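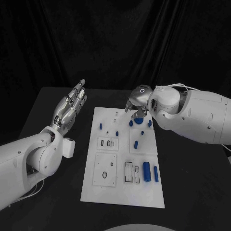 Keeping whiteboards clean

Wipe the board at the end of each day with a dry cloth. Ink left for 28 days or more sets hard and a dry cloth won't shift it. Go over old marks with a fresh pen, wait a few seconds, then rub while the new ink is still wet.

For a grey haze, use 2 drops of washing-up liquid in a bowl of warm water. Rinse with a clean cloth and dry straight away.

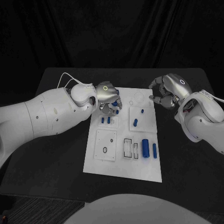 Don't use scouring powder or wire wool, as the scratches hold ink. Wash the cloths at 60 without softener. Store pens flat with the caps on.

Last updated 2021-05-20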